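Feltton Shared Workshop
Hand-held gripper build: progress report to the Caltine small grants program
Period covered: September through December
Prepared by Volodymyr Stetsiuk, project lead

Where we are

The second gripper is built and it closes the way it should. I wanted to open with that because my last report was mostly about things that cracked. We now have a hand-held tool that a person can carry around the shop, squeeze, and use to record how they pick things up, and the recordings are good enough to start working with. I'm really happy with it!

As a reminder, the plan we sent you had two halves. First we build the hand tool and collect demonstrations with it. Then we put the same fingers on the small bench arm (we call it Lapointe, after the street the workshop is on) and see how much of what people did by hand it can repeat. The first half is nearly finished. The second half starts in the new year.

The fingers

Most of the fall went into the fingers. Version one had thin, springy tips that looked great and twisted as soon as you gripped anything off center. We went through 7 designs before settling on a plain block pad, black, with a broad flat face on the inside. It's the least exciting shape we drew and by far the best one to use. The pads bolt on through small holes, so swapping a pair takes a couple of minutes at the bench with one hex key.

The joints changed too. We used to run screws straight into the plastic, and after a few weeks of people tightening them the threads were gone. Everything that gets taken apart regularly now has a brass threaded insert. Setting them straight took some practice - I ruined two arms before I slowed down and let the iron do the work - but we haven't stripped a joint on the new build.

Collecting demonstrations

Members have recorded more than 2,000 short demonstrations so far. Most are ordinary tabletop jobs: pick up a cup and move it, put a lid on a jar, push a box to the back of the table, hand a screwdriver across. We ask people to work at whatever speed feels natural, and you can tell who is left-handed within about a minute of watching. That variety is what we were hoping for.
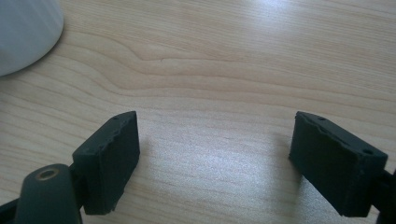

Glare has been our most stubborn problem. Pale tabletops throw back a lot of light, and when a shiny patch lands between the fingers the tracking software gets jumpy. We tried a matte cloth, which helped with the glare and then bunched up under everything. Moving the lamps helped more. Our current rule is overhead lights on, desk lamps off, and no recording at the window table before 8 in the morning, when the sun comes in flat. I'd still like to keep some difficult lighting in the collection, since the arm will have to cope with it sooner or later.

We also lost a batch of recordings in October to a full memory card. The recorder kept blinking as if all was well. It now refuses to start if there's less than an hour of space left, and it beeps loudly enough to annoy the sewing group next door.

Software

The processing scripts are in good shape. We named that part Fuline and the name has stuck. It trims the dead time at the start and end of each take, works out how far apart the fingers are, and flags anything where tracking dropped out. A person still looks at the flagged ones. That's slow going, and I'd welcome any advice from your other grantees who have been through it.

Money

Spending is on track. Filament came in under the estimate and fasteners came in over, mostly thanks to the inserts. I would like to move the leftover printing money to a second camera mount so two people can record on the same evening. Please let me know if that needs a formal request.

What comes next

In January we fit the block pads to the bench arm and check that the opening matches the hand tool. After that we'll try the first task, moving a cup from one side of the table to the other, at low speed with someone on the stop button. If it goes well we'll add the jar lids, which people find easy and I expect the arm will not.

You're very welcome to come and try the gripper yourself. Evenings after 7 are best, and there's usually a line for it.

Volodymyr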